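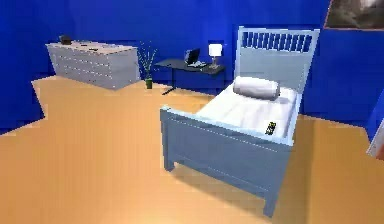

搜索本站 请输入关键词 搜索

室内环境基础 第三讲 房间里的声音:混响、吸声与布置

三月 室内环境基础课程组

一、本讲范围

上一讲讨论了声波在自由空间中的传播,声压级随距离每增加一倍下降6分贝。这个结论在室内只在离声源很近的地方成立。再远一些,听到的主要是经墙面、地面、顶棚多次反射后的声音,声级基本不再随距离变化。本讲处理的就是这一部分。

需要提前掌握的内容:对数运算、声压级的叠加、频率与波长的换算。声速统一取344米每秒。不做特别说明时,吸声系数均指500赫兹倍频带的值。

隔声放在下一讲。隔声和吸声经常被混为一谈,在墙上贴一层薄海绵可以让房间内部听起来干一些,对隔壁传来的说话声几乎没有作用。做作业时请注意题目问的是哪一个。

二、直达声、早期反射声与混响声

声源发声后,接收点最先收到直达声。随后到达的是只经过一两次反射的声音,数量少,方向清楚,称为早期反射声。再往后反射次数越来越多,间隔越来越密,人耳无法分辨单个反射,统称混响声。

早期反射声与混响声之间没有绝对的分界。对语言,通常以直达声之后50毫秒为界。50毫秒以内到达的反射声会与直达声融合,使声音听起来更响,有利于听清;50毫秒以后到达的能量则会掩盖后面的音节。明晰度指标C50就是这两部分能量之比,用分贝表示。数值越高,语言越清楚。

50毫秒对应的声程差是17.2米。一般的卧室和小办公室里,单次反射的声程差达不到这个长度,因此不会出现可以单独分辨的回声。礼堂的后墙就不同,坐在前排的人听到后墙反射时,声程差很容易超过这个值。

有一种情况在小房间里也会出现,即颤动回声。两面平行、坚硬、平整的墙之间,声音往返反射,拍手后能听到一串急促的“嗒嗒”声。若两墙相距4米,一次往返为8米,用时23毫秒。处理方法是在其中一面墙上布置吸声或扩散构件,或使两墙略微不平行。放一个书架通常也够用,前提是书架里的书深浅不一。

三、混响时间

混响时间T的定义:声源停止发声后,室内声压级下降60分贝所需的时间,单位为秒。

实测时很少能得到完整的60分贝衰减,背景噪声会把曲线尾部淹没。常用办法是取衰减曲线上从-5分贝到-35分贝的一段,求出斜率后外推到60分贝,记作T30;或者只取-5到-25分贝,记作T20。报告中必须写明用的是哪一种。

赛宾公式:

T = 0.161 V / A

式中V为房间容积,单位立方米;A为总吸声量,单位平方米。

A = S1α1 + S2α2 + S3α3 + …… + 各物体的吸声量

S为各表面面积,α为对应的吸声系数。α为0表示全部反射,为1表示全部吸收。一扇敞开的窗可以视为α等于1,声音出去就不再回来。A的单位虽然是平方米,读的时候可以理解为“相当于多大面积的敞开窗”。

公式成立的前提有两个:声场足够扩散,平均吸声系数不太大。平均吸声系数超过0.2时,应改用艾润公式:

T = 0.161 V / [-S ln(1-α平均)]

在吸声很强的房间里,赛宾公式给出的T偏长。极端情况下各表面α都等于1,T应为零,赛宾公式仍给出一个有限值。艾润公式没有这个问题。

四、材料的吸声

(一)多孔材料

玻璃棉、岩棉、开孔泡沫、厚窗帘、地毯、床上用品都属于这一类。声波进入孔隙后,空气与纤维摩擦,声能转为热能。要点是孔隙必须互相连通并且通到表面。闭孔泡沫塑料摸起来很软,吸声却很差,常有人买错。

多孔材料对高频有效,对低频效果差。紧贴硬墙的地方空气质点速度为零,速度最大处在离墙四分之一波长的位置。2000赫兹的四分之一波长为4.3厘米,一层5厘米厚的棉板足以覆盖。250赫兹的四分之一波长为34.4厘米,同样一块棉板紧贴墙面就薄了。若材料厚度不能再加,可以在背后留空腔,把材料推到速度较大的位置。窗帘离玻璃远一些、打褶多一些,吸声都会增加,也是这个原因。

在多孔材料表面刷涂料要慎重。厚涂层会堵住孔隙,高频吸声明显下降。旧吸声顶棚翻新后房间变吵,多半与此有关。

(二)薄板共振

木板、石膏板固定在龙骨上,背后留有空气层,板与空气层构成一个振动系统,在某一低频附近吸声最大。这类构造的吸声系数一般不高,峰值也较宽。房间四周若大量使用轻质隔板,低频混响往往比预想的短,原因就在这里。

(三)空腔共振

穿孔板加空腔是最常见的形式。孔中的空气相当于质量,空腔中的空气相当于弹簧。穿孔率减小或空腔加深,共振频率降低。在板后贴一层薄毡可以加宽吸声频带。

穿孔板如果直接贴在实墙上,背后没有空腔,基本不起作用。验收时应当拆一块看看。

(四)颜色与吸声无关

每年都有同学在作业里写深色墙面吸声较好。颜色决定的是光的反射,与声波没有关系。光滑的抹灰墙涂成深蓝或浅粉,吸声系数是一样的。判断时应看表面是否多孔、背后是否有空腔、整体是否容易振动。

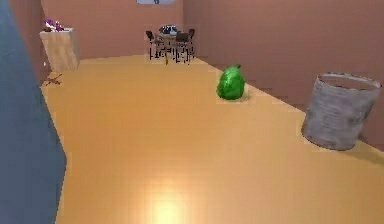
图2 暖橙色地面与粉紫色侧墙

五、例题一:卧室的混响时间

已知卧室长5米,宽4米,高2.5米,容积50立方米。地面为木地板,墙面和顶棚为抹灰。求下列各状态下500赫兹的混响时间。门窗面积暂按墙面处理。

表面积:地面20平方米,顶棚20平方米,墙面45平方米,合计85平方米。

吸声系数取值:木地板0.07,抹灰0.03。

状态1,没有家具:
地面 20×0.07 = 1.40
顶棚 20×0.03 = 0.60
墙面 45×0.03 = 1.35
合计A = 3.35平方米
T = 0.161×50÷3.35 = 2.40秒

状态2,放入一张带床垫和被褥的床。床按物体计,吸声量取2.5平方米:
A = 3.35 + 2.50 = 5.85平方米
T = 1.38秒

状态3,在状态2基础上加6平方米打褶厚窗帘,系数取0.50。窗帘遮住了同样面积的墙面,原来的吸声量要扣除:
增加量 6×(0.50-0.03) = 2.82
A = 8.67平方米
T = 0.93秒

状态4,再铺6平方米地毯,系数取0.30,同样扣除被遮住的地板:
增加量 6×(0.30-0.07) = 1.38
A = 10.05平方米
T = 0.80秒

用艾润公式核对状态4。平均吸声系数为10.05÷85 = 0.118,-ln(1-0.118) = 0.126,T = 0.161×50÷(85×0.126) = 0.75秒。两者相差0.05秒,在工程上可以接受。

几点说明。

第一,从状态1到状态2只放了一张床,混响时间缩短了1.02秒;从状态3到状态4增加的是一块不小的地毯,只缩短了0.13秒。T与A成反比,原有吸声量越小,增加同样的吸声量效果越明显。改造设计的费用估算要考虑到这一点,越往后每缩短0.1秒需要的材料越多。

第二,起作用的是床垫和被褥。床架的栏板、立柱表面坚硬,本身的吸声量可以忽略,它们对中高频有一些散射作用。把床垫搬走只留床架,计算时应回到接近状态1的数值。

第三,所有材料都在地面附近或某一面墙上时,声场不扩散,实测值往往比计算值长。状态4中顶棚和三面墙仍然是光的,水平方向的声能衰减较慢。实测衰减曲线如果出现拐点,前段陡、后段缓,就是这种情况。

第四,物体的吸声量来自混响室测量,与摆放位置有关。床靠墙和床在房间中间,露出的面积不同,数值会有差别。课程附表给出的都是单件、离墙放置的值。

六、混响半径

直达声与混响声声级相等处到声源的距离称为混响半径,对无指向性声源:

r = 0.057 √(V/T)

例题一状态1的混响半径为0.26米,状态4为0.45米。可见在普通卧室中,只要离说话人半米以外,混响声就已经占优。录音时话筒要靠近嘴边,道理相同。

电视音量开得很大仍听不清台词,也可以用混响半径解释。提高音量时直达声和混响声同时增加,两者比例不变。坐近一些,或者增加吸声,才能改变比例。

七、低频与简正模式

房间尺寸与波长相当时,声场由少数几个驻波控制,赛宾公式的扩散假设不再成立。矩形房间某一方向上的最低简正频率为:

f = c / 2L

例题一的房间在长、宽、高三个方向上分别为34.4赫兹、43.0赫兹、68.8赫兹。在这些频率上,房间两端的墙边声压最大,中间有一个声压极小面。同一个低音,站在房间中央几乎听不到,走到墙角又很响。

若长、宽、高相等或成整数倍,多个模式会落在同一频率上,使该频率特别突出。本例中长恰为高的两倍,长度方向的第二阶模式也是68.8赫兹,与高度方向的第一阶重合,这个尺寸不适合作听音室。

统计方法适用的下限频率按下式估算:

f = 2000 √(T/V)

状态4为253赫兹,状态1为438赫兹。低于这个频率时,混响时间的数值仍然可以测出来,但不同测点之间差别很大,只给一个平均值意义不大。吸声增加后下限频率反而降低,是因为各个模式的共振峰变宽,相互重叠得更早。

八、例题二:Hutham礼堂

Hutham礼堂容积2862立方米,满场500赫兹混响时间为1.2秒,主要用于讲座。拟将混响时间降到1.0秒,求需要增加的吸声材料面积。

现有吸声量 A = 0.161×2862÷1.2 = 384平方米
目标吸声量 A = 0.161×2862÷1.0 = 461平方米
需增加77平方米

选用后墙和侧墙后部的布面棉板,系数0.70,覆盖原抹灰墙面,系数0.03,净增0.67。
所需面积 77÷0.67 = 115平方米

布置顺序是先后墙,再侧墙后部。后墙反射到达前排时声程差最大,最容易形成回声,应优先处理。顶棚前部和侧墙前部提供有用的早期反射,应保留为反射面。若把115平方米材料全部铺在顶棚中部,计算出的T完全相同,后排的语言清晰度却可能变差。

这个礼堂的混响半径为2.78米,下限频率为41赫兹。与卧室相比,大空间中统计方法几乎在整个可听范围内都能用。

九、各类房间的取值

以下为本课程设计作业采用的500赫兹目标值,不作为正式工程依据。

卧室 0.4至0.8秒
小教室 0.6至0.8秒
多功能讲堂 0.8至1.2秒
阅览室 不高于1.0秒
排练室 按乐器种类确定,弦乐可长一些,打击乐应短

Tapia阅览室的平面图见附件。该房间层高大、地面硬,桌椅没有软垫,翻椅子和脚步声持续时间长。作业中请先处理顶棚,再考虑地面。地毯除吸声外还能减少脚步声的产生,属于声源控制,应在说明里单独写出。

Rundance排练室的问题在于高频过干、低频过长。原设计只用了薄棉板,四面墙都贴满。改造时可以拆掉一部分棉板露出反射面,另在墙角增加低频吸声构造。继续加棉板只会使两个频段的差距更大。

十、测量作业

使用课程提供的Wisow测量程序,声源可用气球或拍板。步骤如下。

1. 关好门窗,停掉空调和风扇,记录背景噪声。
2. 画出房间平面,标出尺寸、门窗、家具及其大致材质。
3. 声源放在一个墙角附近,测点离墙和离声源都不小于1米。房间太小做不到时,在图上注明实际距离。
4. 取3个测点,每点重复测量。各点之间不要对称分布。
5. 分别读出125、250、500、1000、2000、4000赫兹倍频带的T20。
6. 打开柜门或拉上窗帘,任选一项改变,再测一遍。
7. 按第五节格式计算500赫兹的T,与实测对比。

气球的低频能量不足,125赫兹一栏读数不稳时填“无效”,不要估填。测量者应蹲下或退到一侧,人体本身也有吸声量,在50立方米以下的房间里不能完全忽略。

报告不要求计算与实测吻合。扣分最多的是没有写明吸声系数的来源,其次是遮盖面积没有扣除。

十一、思考题

(1)例题一状态4中,若把地毯改铺在床下,总吸声量会怎样变化?说明你对床下空间的假设。

(2)两个房间容积相同,表面材料相同,一个接近正方体,一个扁而长。哪一个混响时间较长?扁长房间的声场是否满足赛宾公式的条件?

(3)某同学在卧室四面墙上贴满2厘米厚的开孔泡沫,说话声变得沉闷,拍手声消失,音箱的低音仍然轰鸣。用第四节和第七节的内容解释。

(4)将例题二的目标改为0.9秒,重新计算所需面积,并判断此时多出的材料应放在哪里。

下一讲:空气声隔声与撞击声隔声。请带上本讲的平面图。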